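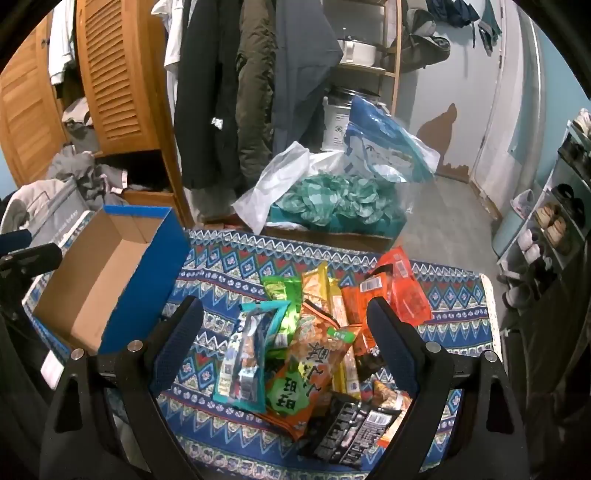 *Snacks on the blue cloth, with the box empty.*

The will of the late Booker Bellamy ran to 14 pages, and the snacks were on page 3.

"To my neighbors on Duda Street," read Yolanda Quintanilla, who had been a lawyer in Flinstead long enough to keep her face still, "I leave the contents of my pantry, to be divided fairly among them by mutual consent."

The neighbors considered this. There were three of them. They had not agreed on anything since the matter of the hedge.

"What's in the pantry?" asked Nicanor Villalobos.

"Snacks," said Yolanda.

"What kind of snacks?"

"I'm an attorney, Mr. Villalobos."

Booker had spent his retirement ordering food from countries he had no plans to visit. The mailman had developed a shoulder. In January alone he had signed for 49 parcels, and when Tyyne Halonen asked him over the fence what a man his size wanted with so much seaweed, he told her he was broadening himself. She said she could see that.

They met at Tyyne's, on the grounds that she had refused to go anywhere else. She gave them coffee and no cookies, which seemed pointed.

"I propose we go by weight," said Dexter Nguyen-Tran. He had brought a kitchen scale from home and a sheet of paper with columns on it.

"Weight favors the peanuts," said Nicanor.

"Who said anything about you getting the peanuts?"

"I'm speaking in general."

"You looked at them."

Tyyne said that where she came from, the oldest person chose first. Dexter asked where that was. She said Tustum, eleven miles up the road, and that he was welcome to go there and check.

So Tyyne chose first. She took a tin of fish, since she had always suspected Booker of having better fish than she did, and a bag of something green. Then she sat down and announced that she would also be choosing second, on account of the hedge.

"That was six years ago," said Dexter.

"It's still short."

By four o'clock they had divided five items and reopened the question of whose dog it had been. Nicanor had eaten one of the disputed assets while everyone was looking at the scale. He said it had been near its date. Dexter wrote this down in a column he had to add.
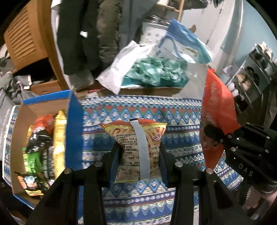 *One of the orange bags, small print side up.*

Then there were the noodles. Or the strips — the parties differed. Nicanor was sure they were meant to be cooked, and Dexter was just as sure you ate them dry, from the bag, like a civilized person. Neither could read a word of the package. They argued about it for forty minutes, with quotations.

"Call the lawyer," said Tyyne.

Yolanda picked up on the first ring and listened to both sides. Her rate, she said when they had finished, was $334 an hour, and she was happy to go on listening.

They agreed on the noodles very quickly after that. Tyyne would have them.

"There's one more thing," said Yolanda, still on the line. "There's a second paragraph. I was told to read it only if you called me."

Nobody spoke. Dexter put down his pencil.

"'If they have telephoned,'" she read, "'then they have been in the same room for at least two hours, and I win my bet with the man at Beststead Hardware. Kindly collect roughly twenty dollars from him and put it toward the hedge.'"

The coffee had gone cold. Nicanor looked out at the hedge, which in that light did seem low on the one side.

"He might have just asked us over," said Dexter.

"He did," said Tyyne. "Every Christmas. You said you had a thing."

"I did have a thing."

"You both had a thing. I went. He served me a dried squid." She thought about it. "I had two."

She got up, found the kitchen scissors, and cut the top off the noodles without asking for a vote. She put the bag in the middle of the table and took the first one herself, dry, and chewed for a long while with her eyes on the ceiling.

"Well?" said Nicanor.

"They're meant to be cooked," said Tyyne, and reached in for another.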